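Autumn update from the lunch club

10 September 2025

Right, quick one this month as I'm writing this between the veg delivery and the gas man. Lots to get through.

First — the oat milk. Yes we know. The last batch of Niradau split in every single cup of coffee and looked like something you'd drain off a tin of paint. Fernanda Figueiredo rang the supplier and they've agreed to swap what we had left. Meanwhile we're on soya until the end of the month. If you can't have soya, tell whoever's on the hatch and they'll find you something. There's usually a carton of rice milk at the back of the fridge, behind the mustard.

Now the bigger thing. Going fully plant based on both serving days. We said in April we'd try it and see, and we've tried it, and most of you either liked it or didn't notice. The cottage pie in particular. Two people asked me for the name of our butcher. It was green lentils, mushrooms and a lot of Petkov yeast extract, cooked down until it goes dark and sticky, and I'm not sorry.

So the plan is to carry on. No meat, no dairy, no eggs on the regular menu from the start of next month. You can still bring your own cheese if you want, we're not going to search bags.

I know this won't suit everyone. Fahad Rana put a fair point to me over the washing up, which is that some of our older regulars have this down as their one proper hot dinner of the week, and they need it to fill them up. A bowl of leaves wont do it. Agreed. So every main will have beans, lentils, tofu or nuts in it, a decent portion, plus potatoes or rice or bread on the side. And seconds for anyone who wants them, as always. Vasylyna Stasiv used to do menus for a hospital kitchen and she's been through the whole list with a red pen. She took out the cauliflower steaks. Said it was a side dish with ideas above its station.

Some notes from her, since people keep asking at the hatch:

Protein. You don't need to combine things at every meal, that's an old idea. Eat a mix over the day and you'll be fine. Beans on toast is a perfectly good tea.

B12. This is the one to take seriously if you're cutting out animal foods at home as well. It's in fortified milks, some cereals and yeast extracts (read the label, not all of them have it) or take a tablet. If you're on metformin or over a certain age, have a word with the surgery about it anyway.

Iron. Lentils, chickpeas, dark greens. Have something with vitamin C alongside, so peppers or an orange or a squeeze of lemon, and leave your cup of tea until a bit after.

Calcium. Check the milk carton. Organic ones often don't have it added, which caught me out for years.

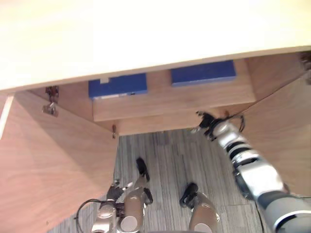

Costs. We fed 2781 dinners between April and the end of August, which I had to add up twice as I didn't believe it. Dried pulses have saved us a good bit compared with mince, though we've then gone and spent a chunk of it on cashews for the white sauce. Maksym Yatsenko is trying sunflower seeds instead. The first go was grey. Tasted fine, looked like grout. Second go had a bit of turmeric in and was much better, and will be on the pasta bake soon so please be kind.

The suggested donation stays the same. Pay what you can, or nothing, and no questions.

Allergies — please read this bit even if you skip the rest. More nuts, soya and sesame in the kitchen than before. We will label everything on the board but we can't promise there's no trace of anything, it's one kitchen with one good chopping bench. If you've a serious allergy come and speak to me or Vasylyna before you sit down. Do this every time, even if you've told us before, as it may be a differnt crew on.

Cookery evenings. These are back. Vsevolod Kushnir is running the first one, on Ukrainian cooking without the dairy. Borscht with beans, potato varenyky with fried onions, and a cabbage thing he calls Hirkusska, which he says is his gran's word for it and is not in any book. It's sour, peppery, very good cold the next day. He's promised to write it down but his version of a recipe is "enough cabbage", so bring a pencil and watch his hands.

There are 16 places. Names on the sheet by the door or ring the club. Bring an apron and a tub to take some home in. If it fills up we'll run it again before Christmas. Under twelves welcome with a grown up, the varenyky folding is great for small fingers, less so the frying.

After that we're hoping for a session on packed lunches (the school ones, mostly, as several parents have said theirs come home with the hummus untouched) and one on what to do with a block of tofu. Press it, salt it, hot pan, leave it alone. That's most of the class, but Fernanda will stretch it out.

The Allden Road allotment. Courgettes are over, thank goodness. I don't think I could have faced another soup. Squashes are looking well and there's more kale than we can use, so help yourself from the crate by the gate. Please leave the leeks. They're for the winter pies and somebody has already had a few.

We need 40 jam jars, with lids, for chutney. Ordinary size. Washed please, last year we had one with the jam still in.

A couple of letters came in about the menu change. One very cross, one with a recipe for parsnip cake, both read out at the helpers' meeting. To the cross one, which wasn't signed: I do understand. We're not telling anyone how to eat at home. I had a bacon sandwich for thirty years every Saturday morning of my life and I still think about it. The club is trying to make one pot of food that everybody at the table can share, and we've got people who don't eat pork, don't eat beef, can't have dairy, and a few who don't eat any of it. One pot is cheaper and it's less washing up. Come and have a pudding and tell me to my face, I'd rather have the chat.

Pudding this month is apple crumble, made with oil and oats on top, custard from powder with soya milk. Same custard you had in July if you were wondering.

Last bits. The big slow cooker has gone missing, the one with the cracked handle. If it's in your kitchen can we have it back. Drivers needed for the outer round, you'd be done by two. And the hatch rota for next month has gaps all over it, so add your name when you're in.

Gas man's here. See you at dinner.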